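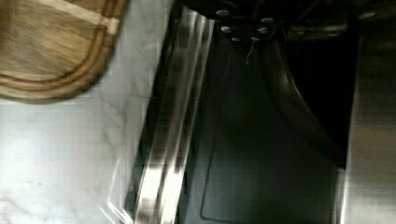
図1 まな板の角とシンクの縁。あいだに大理石の天板が見えている。

まな板の溝は役に立っているのか ― シンク横の汁問題をめぐるレポート

ブルドモント(Brudmont)生活デザイン科 課題研究

■ はじめに

トマトを切ると、まな板のまわりがびしょびしょになる。これが出発点です。もうほんとにそれだけです。

うちの学科の課題研究は「自分がいつも使っている場所で、いつも気になっていることを一つ選ぶ」というルールで、みんな通学路の自転車置き場とか、図書室の椅子の高さとか、けっこう立派なテーマを出していました。わたしは最初、洗濯物の干し方にしようと思っていたのですが、指導のThomas Ruggiero先生に企画書を見せたら「それ、本当に気になってる?」と聞かれて、黙ってしまいました(気になってなかった)。で、帰りに共同キッチンでトマトを切っていて、汁がまな板の下にもぐりこんで、持ち上げたら天板が赤くなっていて、ああもうこれだ!となったわけです。

場所はプルキッツ館(Purkitz)の共同キッチンです。天板は白い大理石で、灰色の細い筋が入っています。シンクは内側が濃い色、縁はステンレス。まな板は木で、ふちに沿って溝が彫ってあります。きれいなキッチンなんです。きれいだから、よけいに汚すと目立つ。

■ 溝のこと

まずまな板の溝について調べました。英語だとジュース・グルーブというそうです。肉汁や果汁を受けるための溝で、ローストした肉を切り分ける板にはたいてい付いています。逆に、ふだんの野菜用の板には付いていないものも多いです。

付いていない派の言い分もわかります。溝があると、そのぶん切れる面がせまくなる。刻んだねぎを包丁でざーっと鍋に落とそうとすると、溝にはまって残る。あとパン粉。パン粉は最悪です。溝に入ったパン粉をかき出しているときの、あの何とも言えない気持ち。うちの母も溝なし派で、実家のまな板はつるんとした一枚板です。母いわく「汁なんかふきんで拭けばいい」。それはそう。

でも共同キッチンでは、自分のふきんがすぐ手もとにあるとは限らないし、次の人が来たときに天板がべたべただと気まずい。それに天板が大理石だというのが大きいです。大理石は酸に弱くて、レモンやトマトや酢をそのままにしておくと表面のつやがなくなることがあるんですね。この研究を始めるまで知りませんでした。今までレモンを直接天板の上に転がしていた自分をしかりたいです。

■ 聞いてみた

プルキッツ館でキッチンを使う人に、紙一枚のアンケートをお願いしました。返ってきたのは33枚。冷蔵庫の横に回収用の封筒を貼っておいたら、思ったより集まってうれしかったです!

質問は「まな板をどこに置いて使いますか」「溝のある面を上にしますか」「汁がこぼれて困ったことがありますか」の三つに、自由記入欄をつけました。

置き場所は「シンクのすぐ横」がいちばん多く、次が「コンロの近く」、あとは「空いているところ」でした。シンクの横がいい理由として書かれていたのは、洗った野菜をそのまま移せるから、が多かったです。わたしもそうです。レタスを振りながら歩くと床が大変なことになるので。

溝の面については、意識して上にしている人と、「溝があるのは知っていたけど何のためかは知らなかった」という人がいて、後のほうが意外といました。「飾りだと思っていた」と書いてくれた人もいて、わたしはこの回答がとても好きです。たしかに、角のところできれいにカーブしているのを見ると、飾りっぽいです。

自由記入欄は、まな板の話から離れていく人が続出しました。スポンジを絞らずに置いていく人への苦情、冷蔵庫のヨーグルトの所有権、換気扇の音。これは研究の範囲外なので載せませんが、読んでいて楽しかったです。スポンジの件はわたしかもしれません。すみません。

■ 置き場所と溝の角

実験の前に、ふだんどういうふうに置いているかを見直しました。まな板をシンクの横に置くと、板とステンレスの縁のあいだに、大理石のすきまの部分ができます。わたしはここを勝手に「岸」と呼んでいます。

岸がやっかいなんです。汁が溝からあふれたとき、そのままシンクに落ちてくれれば何の問題もないのに、いったん岸に乗る。乗った汁は平らなところでじわーっと広がって、板の下にもどってくる。下に入ると乾かないし、木にもよくない。

じゃあ岸をなくして、板を縁の上までせり出させればいいのでは?と思って、やってみました。これは失敗でした。縁に板がのると、わずかに傾いて、にんじんを切るとカタンカタン鳴るし、手もとが動いてこわい。包丁を使う場所でぐらつくのはだめです。先生にも「汁より指を大事にしてください」と言われました。ごもっともです。

つぎに、岸を広めに取ってみました。これだと板は安定しますが、野菜を移すときに岸の上に水がぽたぽた落ちます。結局、手のひらが入るくらいのすきまにして、そこに折ったふきんを一枚しいておくのが、わたしにはいちばん使いやすかったです。地味な答えですけど。

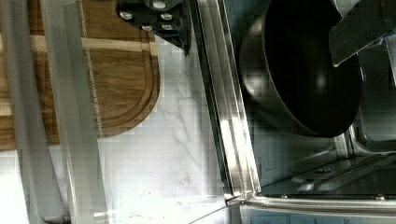

図2 溝は右側のふちに沿って下り、丸い角で曲がる。木の色は帯ごとに違う。

板そのものも、よく見るとけっこう凝っています。茶色い木とはちみつ色の木をはり合わせてあって、上のほうに一本、白っぽい帯が横に通っています。はり合わせの板は、木の向きや性質の違うものを組むことで反りにくくなる、と木工室の棚にあった本に書いてありました。ただし水につけっぱなしにすると、はり合わせのところから傷みやすいそうです。つけおき禁止!(これはキッチンにも貼り紙をしました)

■ 水をこぼしてみる実験

さて本番です。溝がどれくらい働くのかを見るために、水を使って試しました。最初は本物のトマトでやろうとしたのですが、トマトは一個ずつ汁の量がちがうし、食べきれないし、友だちに「またトマト?」と言われるようになったのでやめました。

用意したもの
・まな板
・計量カップ
・食紅で色をつけた水 330ml
・スポイト(化学室から借りました)
・ふきん、たくさん

やり方はかんたんで、板のまん中に色水を少しずつ落としていき、水がどの方向に流れて、溝のどこにたまって、どこからあふれるかをノートにつけます。これを4日に分けてくり返しました。一日でまとめてやらなかったのは、木が水を吸ってしまうと次の結果が変わりそうだったからで、毎回ふいて、立てて乾かして、次の日にまた、という感じです。夕方は混むので、朝ごはんの時間が終わったあとにやりました。

わかったことを書きます。

水はまん中から均等には広がりませんでした。いつも同じ側に寄ります。板が悪いのか天板が悪いのか気になって、水平器を借りてきて天板にのせたら、泡がほんの少しシンク側からずれていました。つまり、水はシンクから遠いほうへ行きたがっている!これは予想していなかったです。いつも板の奥側が汚れるなあと思っていたのは、気のせいじゃなかったんですね。

それから、溝の直線のところは優秀です。ちゃんと受けて、ちゃんと流す。問題は角でした。流れてきた水が角のカーブのところで盛り上がるように集まって、最初にあふれるのはたいてい角です。飾りっぽいと書いた人には悪いけれど、あの角はいちばんがんばっている場所で、いちばん先に負ける場所でもあります。

あと、これは実験というより事故ですが、溝に水がたまったまま板を持ち上げてシンクに運ぼうとしたら、ひじを壁にぶつけて全部こぼしました。色水なので犯行現場みたいになりました。床まで拭きました。大理石のほうはすぐに拭いたので色は残っていません。よかった……。

■ 運び方

その事故のおかげで、運び方も考えることになりました。溝に汁がたまったとき、みんなはどうやって捨てているのか。キッチンでこっそり(いや、ちゃんと断ってから)見せてもらうと、だいたい次のやり方でした。

・板ごと持ち上げて、シンクの上でかたむける
・キッチンペーパーで吸わせてから持ち上げる
・何もしないで洗う

わたしのおすすめは、先にペーパーで角だけ吸わせる方法です。角にたまるのはわかっているので、そこだけ吸えばだいぶ安心して運べます。かたむけるときは、角をシンクのほうに向けて、低く持つ。高く持つと勢いがついてステンレスの縁ではねます。はねた水は蛇口のうしろに行って、そこはだれも拭かないので、水あかになります。

■ 手入れ

せっかくなので、まな板の手入れもやりました。寮の備品棚にKasikという木の手入れ用オイルがあったので、使っていいか確認してから塗りました。布に少し取って、木目にそってのばして、一晩おいて、余ったぶんをふき取ります。溝の中は布をわりばしの先に巻いて塗るとやりやすいです。塗ったあとは水がころころ玉になって、見ていてちょっと楽しい。ただ、玉になると溝へ走るスピードも上がる気がするので、これは次に調べたいことの一つです。気がするだけかもしれません。

洗うときは、使ったらすぐ、スポンジで両面。溝は古い歯ブラシで。洗ったら立てて乾かす。寝かせると下になった面が乾きません。プルキッツ館にはTedesco製のまな板スタンドがあるのに、なぜかずっと鍋のふた置きになっていたので、本来の仕事にもどしました。ふたの人、ごめんなさい。ふたは吊るしました。

■ 先生からのコメントと、できなかったこと

中間発表のときにRuggiero先生から言われたのは、「水と汁は同じではない」ということでした。肉汁には脂があるし、トマトには種がある。とろみがあれば流れ方も変わります。これは本当にそのとおりで、水だけの結果で溝全体の良し悪しを言うのは無理があります。片栗粉でとろみをつけた水も少しだけ試したのですが、ダマになって溝に詰まり、スポイトもだめにしそうになったので中断しました。次の人がやるなら、十月のうちに始めることをおすすめします。後ろにずれると調理実習の準備とぶつかって、キッチンがぜんぜん空きません。

それから、試したのは板一枚だけです。溝の深さがちがう板や、プラスチックの板とくらべたかったのですが、予算がなくて買えませんでした。実家から溝なしの板を借りる案もありましたが、母に「使ってるからだめ」と断られました。

■ まとめにかえて、キッチンに貼った紙の文面

研究の成果として、シンクの横に紙を貼らせてもらいました。文面はこうです。

「溝のある面を上にしてください。板は縁にのせないで、すきまを少しあけて。切り終わったら角の汁を先に吸わせてください。レモン・トマト・酢がこぼれたらすぐ拭く。つけおきしない。洗ったらスタンドに立てる。」

これを貼ってから、板の下が濡れっぱなしということは減ったと思います。ちゃんと記録をつけていたわけではないので、わたしの感想です。貼り紙のすみにトマトの絵を描いたら、だれかが顔を描き足していました。消さずにそのままにしてあります。

最終更新:2月6日(日)

関連する課題研究
・自転車置き場はなぜ手前から埋まるのか
・図書室の椅子とひざの高さ
・共同冷蔵庫のラベルを作りなおす
・お弁当箱のパッキン、はずして洗う派・洗わない派
・傘立ての119日間

お問い合わせ:ブルドモント 生活デザイン科 課題研究係 | © Brudmont | ページの先頭へもどる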